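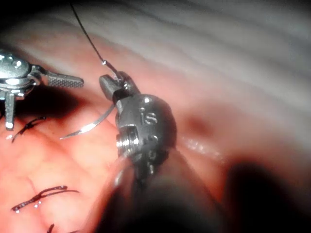 Call for participants: suturing sessions with a known grip fault

Ridside is looking for people who tie surgical knots for a living, or who are learning to, and who would be willing to spend a few hours at our Kereama lab helping us understand something that went wrong.

Last November we were most of the way through a long run of robotic suturing trials when the right-hand needle driver began letting go. Its jaws would close on the thread, the console would report a full grip, and a moment later the thread would slide. Nothing was hurt but our pride and a good deal of practice tissue – still, a tool that says it is holding when it isn't is a safety matter, and we stopped the trials the same afternoon.
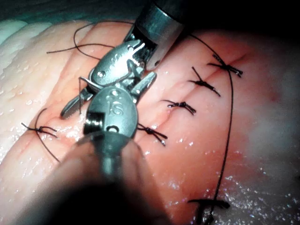

We have since gone back through 442 recorded knots and found the slip in 46 of them. Most happened on the second throw, when the thread is pulled tight, and very few of our operators noticed in time to do anything. That last part is what keeps us up at night, and it is where you come in.

You would sit at the console, warm up for as long as you like, and then close a practice incision with interrupted sutures. At some point the grip force will drop, and we will not tell you when. We would like to learn what you see, what you feel through the handles, and how soon you would stop. There is no score, and please don't worry about tidy knots!
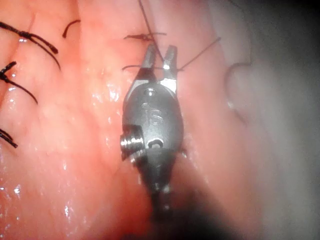

We would be glad to hear from surgeons, residents, scrub nurses and veterinary staff. Console experience is welcome but you do not need it, as Corey Donnelly will sit with every newcomer through the basics (he is very patient, and there is tea). You should be comfortable looking at a magnified view for up to an hour, with breaks whenever you ask for them. All sessions are on the bench, with no patients involved. 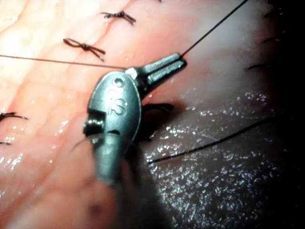 Each visit lasts roughly 72 minutes, and we pay for your time and your parking. Your console recordings will be stored under a number instead of your name, and you may withdraw them later if you change your mind.

To take part, write to Mereana Pirihi at Ridside, Kereama, by February 6, 2024, with a line or two on your suturing background and the hours that suit you. If you have ever had an instrument slip on you, please mention that too – we would love to hear the story.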